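Call for participants: evening reading group and language study, Tundport

The Jorora Language Workshop is looking for adults who speak Kodham at home and who use English every day at work. We want to learn how people change from one language to the other when they tell a story, and which words they keep in the first language even when the listener does not know them.

Who can take part

You should be 18 years or older and live in Tundport or close enough to come by bus. You should have learned Kodham before you went to school. It is no problem if you read it slowly or do not write it at all. Many families stopped writing it, and we would like to hear from them also. Teachers and translators of Kodham are kindly asked to wait for our next call, which opens in March.

What you will do

You will come to the Jadoon Building, room 209, for 3 evening meetings. In the first one you tell a story from your childhood, in any language you like. In the second one you read a short text together with other participants and speak about it. In the last one you listen to a part of your own story and explain to us some of the words. We record only the voice. Each meeting takes two hours with a break for tea. 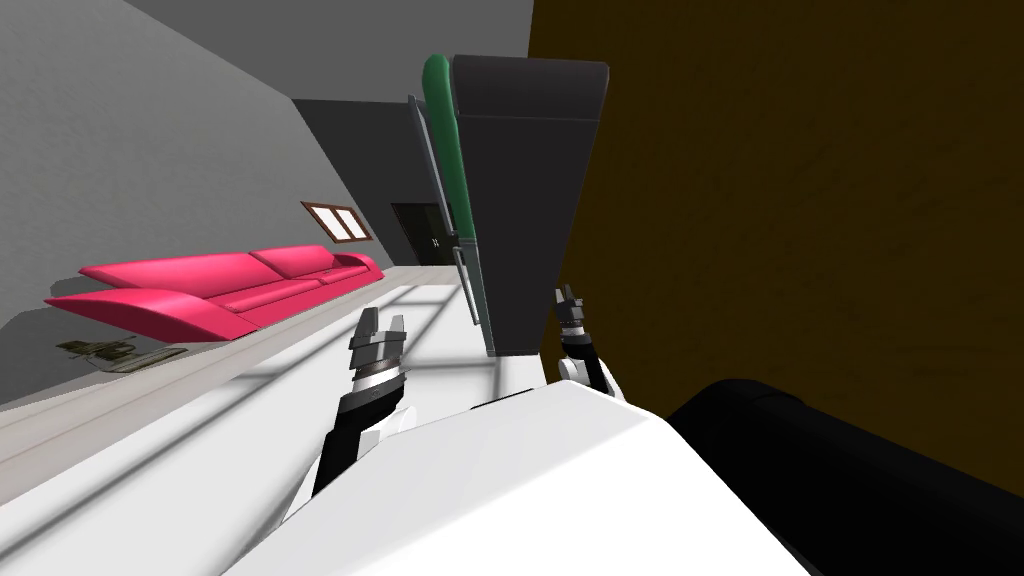
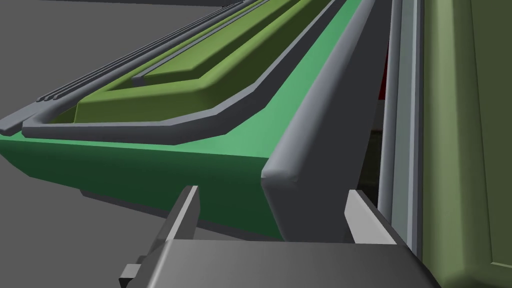 Computer-rendered views, both with a robot gripper.

What you receive

We pay 900 crowns when you have finished all the meetings. If you must stop earlier, you are paid for the meetings you attended. Bus tickets are paid back on the same evening, so please keep them. You may also ask for a copy of your recording, and you may ask us to delete it at any time before the study is closed.

Children are welcome to wait in the room next door, but we cannot offer somebody to look after them.

How to apply

Please write a short letter, in Kodham or in English, and tell us where you grew up, which languages you speak with your family and on which evenings you are free. Send it to Jorora Language Workshop, P.O. Box 1224, Tundport, or leave it at the front desk of the Jadoon Building. Letters must reach us by 2023-06-01. We answer everyone, also when the group is already full.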